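Cluvonlow project, progress report to Nemus
Period ending June
2019-07-02

In the previous report we promised the funder a complete set of drawer and weighing tasks by the end of this period. We have recorded 2675 runs, but the work was stopped in the middle of June by a fault in the robot cell at Grestitden, and a part of the runs must be done again. The report explains the fault, what we have done about it, and what it means for the plan.
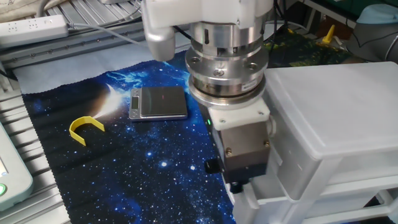 Ilir Ionescu
Project engineer, Cluvonlow

The fault was first seen during the drawer task. The arm had taken hold of the drawer front and was pulling it. At that moment the force reading stopped changing, but the controller did not report any error. It continued to work with the last good value. The arm therefore pulled with more force than we allow, and the cabinet was moved a hand's width across the cloth before the operator pressed the emergency stop. No person was inside the cell and no person was hurt. The cabinet had a small crack at one foot and we took it out of use.

We did not restart the same day. When we read the logs, we found that the same thing had happened before on a smaller scale. The force value was frozen for up to 60 seconds at a time, and in most of these cases the gripper was moving in free air, so the operator could not notice anything.

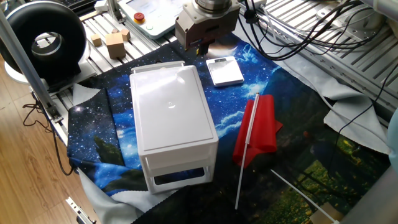

We looked first at the software, and this cost us several days which we would now spend differently. The driver was clean. The cause was the signal cable which comes down to the wrist. It had been fixed too tightly at the last clamp, and when the wrist turned far to one side the connector was pulled a little out of its seat. The contact was lost and came back when the wrist turned again.

Papadakis, who delivered the cable set, has sent a longer one with a locking connector. It was fitted in the last week of June. We also changed the controller program. If the force value is exactly the same for 300 milliseconds, the arm now stops and the operator must confirm before it can move. We tested the new stop by pulling the connector out by hand with the arm at low speed, and the arm stopped each time.

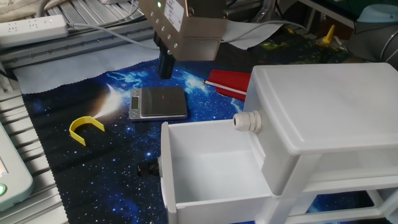 A remark on the draft of this report was that a stop of this kind should have been in the controller from the first day, and that a new cable alone would have hidden the weakness until the next cable was worn. We agree with it. Our risk assessment spoke of a missing signal, but it did not speak of a signal which is present and wrong. The text has been corrected, and the same question is now being asked for the position reading of the gripper. The answer is not ready yet.

As for the data, we have marked 200 runs in which the force value was frozen for any part of the movement. They stay in the archive with a note, but they will not be counted as delivered. Most of them are drawer runs. The runs with the scale are less affected, as the wrist turns very little there. 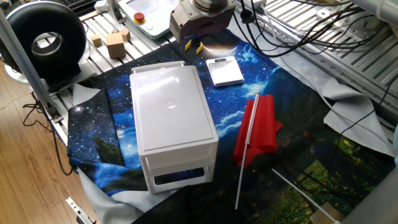
Reading time: 3 minutes

Repeating the marked runs will take the first part of the next period. The flag task, which should have started in June, is moved behind them. We do not ask for more money. The cable was replaced under warranty, and the cost of a new cabinet is covered from our line for small materials.

Two points are open. The spare arm has the same clamp and must be checked before it is used again. We also need a written agreement with Papadakis about how often the connector should be inspected; until we have it, the operator looks at it every morning and signs the cell book.

The corrected risk assessment will be sent to Nemus separately, together with the list of marked runs.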